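Kavis Computer Refurb: where we are with the Keogh grant
7 Jul 2022

Hi all,

Dragica Popescu here, with the update I promised back in March. It's been a busy stretch and mostly a good one!

First, the numbers. We've now finished 339 desktops out of the donated lot, and 33 more are on the shelves waiting for drives. Of the $3000 you gave us for parts, we've spent $2000, nearly all of it on memory and power supplies (fans were cheaper than I feared). The new benches from Wandar came in two pieces and needed longer bolts than the ones in the box, but they're up and they don't wobble.

The slow part is still opening the cases and checking what's inside. Some of the office machines had years of dust in them, and a few had been "fixed" before with screws that don't match anything. We now go over the power supply first, before we touch the board or the drives, and if it fails we swap it and write the date on the case with a paint pen.
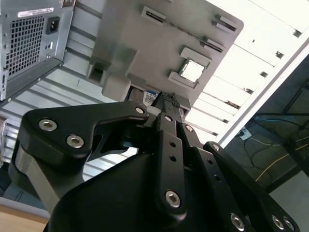 I'd also like to change the order of work a little. Right now we clean every case and then test it, so we end up scrubbing machines that go straight to scrap. Testing first would save us a good chunk of bench time, and the Semulitz school order is next in line, so I'd love to start with that one. If you're fine with it, just drop me a line and I'll move the rest of the parts money to drives.

Thanks again,
Dragica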